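Smadi Scooter Cover, size M
Item 458

I wanted a cover I could throw on in ten seconds and forget, and the Smadi is the one I kept. It folds down small – mine lives in my backpack – and the elastic hem goes over the handlebars first, then down to the deck.

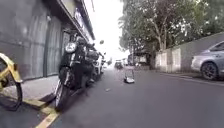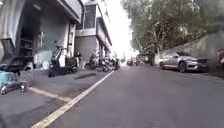 Wipe it with a damp cloth and skip the dryer, please! Bigger motorcycles need the L. I ship within 20 days.

Dinesh Rao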